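Drolon onboard sound gone after kernel update - my running log

Opened by: Aiman Oei
Machine: home-built desktop, Mellor board, onboard sound plus an old Skukon USB headset
Status: mostly fixed, leaving open

Right, I'm keeping this in one place as I've already confused myself twice. Sound worked fine on Drolon until I let it do its updates last night. There were 17 of them, one was the kernel, and after the reboot the volume icon had a little cross through it and the only output in the list was "Dummy". Lovely. The headset still works if I plug it in, so the sound server itself is alive, it just can't see the onboard chip.

First thing I tried

Turned it off at the wall and left it while I made tea. I know, I know, but it has cured this board before! No change. Went into the BIOS as well and onboard audio was still set to enabled. Switched it off, saved, rebooted, switched it back on, saved, rebooted. Still Dummy.

Second thing

Booted the older kernel from the menu (hold shift, pick the advanced line). Sound came straight back, front and rear sockets both. So the chip isn't dead and I can stop pricing up sound cards. I had a poke through the system log on both kernels and the new one has a line saying the codec timed out during probe, then it gives up. The old one has no such line. 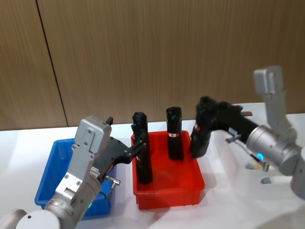
Third thing

Someone on the Drerkia forum with the same board said to turn off power saving for the audio driver, so I made a small file in the modprobe folder with the power save option set to 0, rebuilt the boot image and restarted on the new kernel. Sound! For one evening. Next morning it was Dummy again from a cold start, though a warm restart brought it back. I tried it 6 times to be sure and it was the same every time - cold start bad, warm restart good.

Where it stands, 1 March 2021

I've now got a scruffy little script that runs at login, unloads the audio driver, waits 3 seconds and loads it again. With no wait it fails, and with one second it fails now and then. It's ugly but I've had sound on every cold start so far. You do get a pop through the speakers as it loads, so turn them down first if you copy this.

Still to do: try the next kernel when it lands, and find out why the front mic is so quiet (separate problem I think, it was quiet before). If anyone has a Mellor board that behaves itself on a cold start, please post your BIOS version, mine is the one it came with and I'm a bit nervous of flashing it.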